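**Grarnby away – who starts up front?**

**ranlow_end_row6**
26/12/2024

Two games without a goal and now Limsakul is out until the middle of next month with the hamstring. That leaves us with Hirvonen and a 19-year-old who has played 239 minutes of senior soccer. Grarnby have the best defensive record in the league at home. I don't see how we go there and play the same way we did in October.

My lineup would be a 4-4-1-1 with Minttu Hirvonen alone up top and Pell just behind her. Keep it tight until the hour and then bring the kid on when their fullbacks are tired. I know people hate it when we play one striker, but we don't have two fit ones.

---

**coldpie**

Disagree with nearly all of that. Hirvonen on her own is a waste. She is five foot four and you want her holding off two center backs for an hour while we hit it long. She scored six last season and every one of them came from running onto something, with another forward taking a marker away.

Start the kid. What is she on the books for otherwise?

---

**ranlow_end_row6**

I didn't say hit it long. Pell can carry it 30 yards by herself if the midfield sits behind her. That was the plan against Jinance in the cup and we won that one.

---

**coldpie**

We won it on penalties against a team with ten players.

---

**Tamsin_D**

Went to the last home game and the crowd was given as 3090, which looked right to me from the side stand. The pitch was awful down the left and I think that explains more of the last two results than anyone here wants to admit. Our whole game goes through that side. Grarnby's field is supposed to be in better shape so maybe we see something closer to early season.

Agree with coldpie on the two strikers though. We looked lost with one.

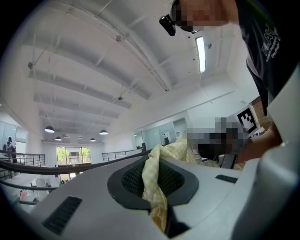
The other thing is set pieces. We have had corner after corner in the last two games and I can't remember a header on target. Limsakul used to take the near post run and without her no one goes there. If Hirvonen starts, somebody else has to make that run, and I would give it to one of the center backs.

---

**old_gantry**

Near post run should be Abbott. She did it all through preseason and then they stopped using her for it. No idea why.

On the lineup, I would leave Hirvonen out completely. I know how that sounds. She has looked tired since October and she played the full 90 both times this month. Put her on the bench, start the kid with Pell, and if it is level with half an hour left you have an international to bring on.

---

**coldpie**

You can't bench the only forward we have who has scored away from home. Tired or not.

---

**old_gantry**

I can if she isn't scoring now. Go back and watch the second half of the last game. She stopped pressing at 55 minutes and their keeper was taking as long as she liked on the ball. The manager left her on anyway.

---

**ranlow_end_row6**

She stopped pressing because she had no help. If you press alone you just open a lane behind you. That goes back to the midfield sitting too deep, and it is the part I would change before I touched the forwards.

So I will give you this much: if the midfield plays higher, two up top can work. If they sit where they have been sitting, it doesn't matter who we pick.

---

**Tamsin_D**

That I agree with. Kessler and Boyd were nearly standing on the back four.

Does anyone know about tickets for Grarnby? Their site says away section is open but it won't let me pick a seat.

---

**coldpie**

There are no seats to pick, it is a standing terrace. Pay at the gate, cash or card. Get there early if you want to park near the ground, the lot behind the main stand fills up an hour before kickoff. The supporters' bus still had places when I asked. It leaves from the Ranlow Road side.

---

**Tamsin_D**

Thanks. Will take the bus if they have room. 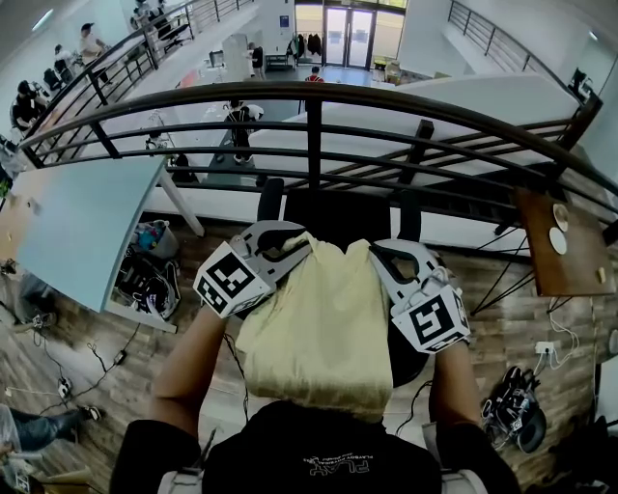
*Yellow bag, black T-shirt*

And for the record my prediction is 1-1, Abbott with a header.

---

**old_gantry**

0-0. Neither side has the forwards for anything else right now. Grarnby have been grinding out one-goal wins all fall and most of those were from free kicks. Don't foul them near the box and we get a point.

---

**coldpie**

2-1 us. Hirvonen and the kid, both starting.

---

**ranlow_end_row6**

1-0 Grarnby if we play two up top with the midfield where it is. 1-0 us if they push up. I'll post the lineup when it comes out – usually an hour before, but last time it was late and half the names were spelled wrong.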